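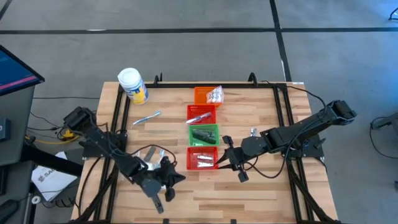

Page last changed: Thursday, July 16, 2026

Chapter 3
Sorting and Kitting Small Goods

What you will learn
How to choose a basket for an item by its shape and its use
How to lay out a table so that your hands travel a short way
How to write a label that a stranger can act on
When to bag, when to leave loose, and when to start over

Open the cabinet over any bathroom sink and you will find a sorting problem waiting for you. Toothbrushes lean on bottles. Packets slide behind jars. Something with a screw-on lid has been pushed to the back, and the thing you want is under it. I love this problem! It is small enough to fit on a tabletop and it contains nearly every idea you will meet in the rest of this book, from grouping and spacing to labeling and the question of what to do with the one object that fits nowhere.

In Chapter 2 we worked with large, square goods, mostly cartons, and the shelves did a lot of the thinking for us. A carton has a top and a front. It stacks. Small personal goods behave differently. A toothbrush is long and light and rolls off its pile as soon as you turn around. Foil packets lie flat when they feel like it and fan out when they don't. A bag of mixed items has no fixed shape at all, so it takes the shape of whatever you put it in (and sometimes of whatever you put on top of it). That is why this chapter spends so much time on baskets.

3.1 One basket, one kind

The plainest rule in kitting is also the one students break first. Each basket gets one kind of thing. In the layout that opens the chapter, four small mesh baskets stand in a column down the middle of a wooden table, orange at the top, then red, green and red again. A toothbrush lies across the upper red one and silver foil packets lie flat in the lower one. Two baskets of the same color are fine as long as people know them by position as well as by color. If your crew says "the red one" all day long, though, somebody will reach for the wrong red one before lunch. Say "upper red" and "lower red" from the first minute.

Notice too what has been left outside the baskets. A white container with a screw-on lid stands to the side, and a light blue toothbrush lies on the bare wood. In kitting we call these the outs. An out is any item that has not yet been given a place, and a good table always has somewhere for outs to sit where everyone can see them. Students tend to feel that outs are a failure and hide them in the nearest basket. Please don't! An out in plain view is a question you can still answer. An out buried under packets turns up in a customer's kit.

3.2 Long things, flat things, lumpy things

Try this before reading on. Take ten or so objects from a drawer at home and sort them by shape only, paying no attention to what they are for. You will probably end up with three groups.

Long things want a basket at least as long as they are, or else they want to lie diagonally. A diagonal buys you a surprising amount of room. The corner-to-corner distance of a basket is always greater than its longer side, and for a brush with a stiff handle that may be the difference between resting in the basket and balancing on the rim.

Flat things want a low basket and a light touch. Lay them down in the same direction and they will count easily later on.

Lumpy things, bagged goods above all, want walls. Let the bag rise over the rim if it must, but keep its weight inside.

Now sort the same objects again by use. Some of your groups will fall apart, and that is the interesting moment. Anoma Sikder, who ran the kitting course at Flandon when I was learning the trade, had us do both sorts on the same table and then argue about which one the packer would thank us for. The packer almost always wants use. The shelf almost always wants shape. Most of Section 3.5 is about making peace between the two.

3.3 Bags and what to write on them

A kit that will leave the table as a unit should be bagged as a unit, and the bag should say what it is. Two words are plenty. Write them by hand if that is what you have, on white, in black, large enough to read at arm's length, and slip the label inside the bag where it can't peel off. Turn the writing outward before you set the bag down.
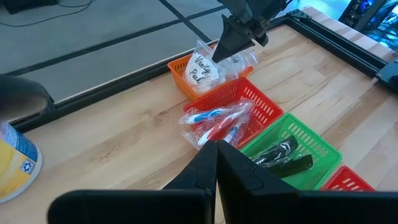

Figure 3.2. Bag labeled "Vanity Pack" in the orange basket, with packaged toothbrushes at the red one.

"Vanity Pack" is a good name. It tells the packer which family the bag belongs to and leaves the full contents to the list. Compare it with "Misc. bathroom," which I have seen on more bags than I care to remember and which could mean anything at all.

Look at the toothbrushes in the same figure as well. Clear packaging is wonderful for checking, because you can see handles and colors without opening anything, but it is slippery and it takes up far more room than the brush inside it. The wrappers reach past the side of the basket and onto the wood. When you plan basket sizes, measure the item in its wrapper. I once ordered 165 baskets for a Prurkex job from the bare measurements of the goods, and Shanthi Sultana still brings it up.

Words to know
Kit: a set of items that travel together
Out: an item on the table with no assigned place
Rim line: the height of a basket's edge, used to judge how full it is
Twin baskets: two baskets of the same color on one table

Warm-up for Section 3.4
Clear a table at home or in class. Set out 18 small items and as many baskets as you think you need, then remove one basket. Sort by use, keep your outs where a partner can see them, and make one labeled bag with a name of two words. Trade tables and try to pack from your partner's layout without speaking. Write down every place where your hand stopped, and bring the notes with you to the next section, where we will move the baskets.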